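Unit 4 Handout - Table Setting and Clearing for Light Refreshments
Stokilgate Hospitality Program, Level 1
Read before the April practical

4.1 Purpose

This handout covers the layout of a small refreshment table: a cold drink, whole fruit, and the plate and bowl needed to serve them. It does not cover hot food, cutlery or glassware, which are dealt with in Unit 6. Students should already have read the Unit 3 notes on surface cleaning and know the dilution for the Votosard spray kept at each sink.

4.2 Zones

The tabletop is divided into two zones. The holding zone is where items stand before service. The working zone is the clear area in which plates are filled, fruit is cut and spills are dealt with. The working zone should be the larger of the two. A common fault in first attempts is to spread the items evenly over the whole surface, so that every later movement needs something else to be shifted first.

Place the tallest item at the back of the holding zone. For most settings this is the bottle. Low, open items (bowls and plates) go where the hand can reach them without passing over the bottle. Round fruit placed directly on the table may be set against a heavier item to limit rolling, but it should be moved to a bowl before guests are seated.

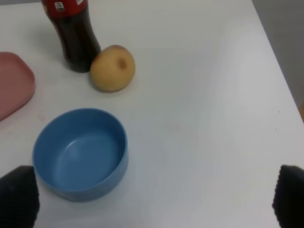 Ademir Queiroz
Instructor, Food and Beverage Service

The holding zone is on the left, with the soda bottle standing upright and the yellow fruit next to its base. The pink plate and blue bowl belong to the same group. The centre of the white top is left as working zone. Note the brown depression on the fruit. Under 4.4 a mark of this kind must be checked before the fruit is offered.

4.3 Colour and surface

The practice tables have plain white tops. White shows crumbs, drips and rings from bottles, and makes inspection quicker. It also shows streaks, so the final wipe is done with a dry cloth in one direction.

Plastic practice ware from Gestelano is colour sorted in the storeroom. Colour has no meaning in the marking scheme. Mixed colours are accepted in the practical unless the task sheet asks for a matched set.

4.4 Checking items before setting

Bottle: cap tight, outside wiped, label facing the guest. Dark drinks stain cloths and should be stood well back from any linen. Capacity for the large-format exercise is 2,000 mL; the short exercise uses 700 mL.

Fruit: wash, dry, then turn it fully in the hand. Surface mottling is acceptable. Press any brown or sunken area lightly with the thumb. If it gives, set the fruit aside for the kitchen - do not return it to the display.

Plate and bowl: check the rim for chips, then the underside for grit. Carry by the outer edge.

4.5 Clearing

Clear in this order: fruit, bowl, plate, bottle. Wipe the holding zone after the last item is lifted, then the working zone.

The practical allows 12 minutes for setting and 6 for clearing. For background on table zoning, see Hsu, chapter 2, on reserve at the front desk.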